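Clearing and cleaning a white worktable

These steps are for a table with a pale, smooth, matte top and a wood edge. They work for a desk, a craft table or a shared workbench. The whole job takes less than an hour, and most of that is waiting for the top to dry.

## What you need

- 2 microfiber cloths
- A bowl of warm water
- Mild dish soap
- A soft brush
- A box or tray for loose items
- Furniture wax, if the wood edge is bare or dull

## Clear the top

Take everything off, including the things that normally live there. Put small parts in the tray so they don't roll away. Sort them after the table is clean.

Unplug chargers and lamps before you move them. Coil each cord and set it on a chair. Switch off the power strip at the wall, unplug it, and take it off the table before any water comes near it.

## Wash the surface

1. Brush off crumbs and dust, working toward one end.
2. Put 4 drops of soap in the bowl. More than that leaves a film on a matte top.
3. Wring the cloth out hard and wipe in long, straight strokes.
4. Go over the table again with clean water.
5. Dry it with the second cloth.

For pencil marks, use a white eraser before you wash. For tape residue, hold a warm, damp cloth on the spot for 2 minutes and rub with your fingertip. Don't use a scouring pad. It leaves shiny patches on a matte finish that won't come out.

## Do the wood edge

Wipe along the grain with a cloth that is barely damp, and dry it right away. Water tends to sit in the seam where the wood meets the top, so run a dry corner of the cloth along it. I use Mirkari wax in the clear version, one thin coat in November and another in spring. Keep it off the white surface.

## Put things back

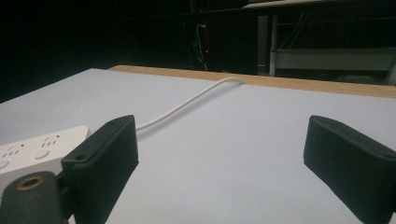

Cords decide the layout more than anything else, so place the power first. Pick the side closest to the wall outlet and keep the middle free for work. On a table like this one, with the white power strip lying over at the far left, a wide stretch of top stays open. Check that the cord hangs down without pulling, then add the lamp and whatever you use every day.

Everything else goes in a drawer or back in the tray. Wipe the top with a dry cloth at the end of each day, and wash it again when marks start to show.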